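We use cookies to keep this site working and to understand how course pages are read. By continuing you accept our use of cookies.

Human Rights Advocacy and Civil Society
Handout 5: Coalitions, Public Campaigns and the Money Behind Them
Course instructor: Katalin Kerekes
Revised 25 October 2026

1. Purpose of the session

Students should leave this session able to distinguish a coalition from a network and to explain how a public campaign relates to the legal or community work it supports. The reading packet is required. The Drallby case file will be distributed in class.

A coalition, as the term is used in this course, is an agreement among separate organizations to pursue a stated goal for a stated period. A network shares information and may never act in common. The difference matters when a government, a donor or a journalist asks who speaks for the group.

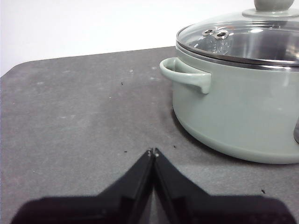 Members of a coalition seldom carry equal risk. A well-known performer who signs an open letter abroad may face criticism; a local organizer whose name appears on the same letter may lose a job or be charged with an offense. For this reason many coalitions keep two lists, one public and one held by a small coordinating group. Students should consider who has access to the second list and under what rules.

2. The Drallby case

The Drallby tenants' and minority rights campaign began with five member groups and grew to 50. Its petition on equal access to public housing gathered 2,052 signatures in the first round and 2,381 in the second. The campaign's legal adviser, Levente Deák, argued at the time that the second round should have waited until the first complaint was heard. His memorandum is in the case file, together with the reply from the coordinating group.
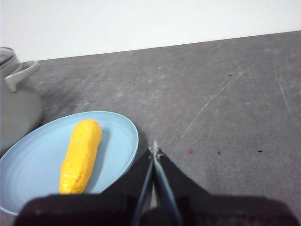

The memorandum raises a question that returns throughout the course: whether public attention helps or harms a pending claim. Courts are not supposed to respond to petitions, but ministries and city councils often do. The coordinating group held that the two audiences could be addressed separately — a position Deák did not accept.
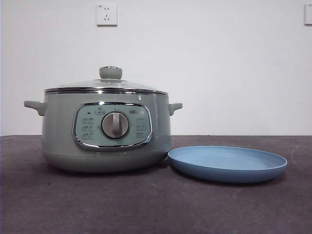
FUNDING AND ACCOUNTABILITY

Money raised in the name of a cause should be traceable to its use. At a minimum, a fund should publish who decides on grants, what share is kept for administration, and how a grantee may appeal a refusal. Where naming grantees would expose them to harm, the fund may report by region or type of work instead.

Written assignment

Prepare a two-page memorandum advising the Drallby coordinating group on whether to hold a second petition round. Cite at least two documents from the case file. Papers are due in November, at the first class meeting of the month. Late papers require the instructor's written approval.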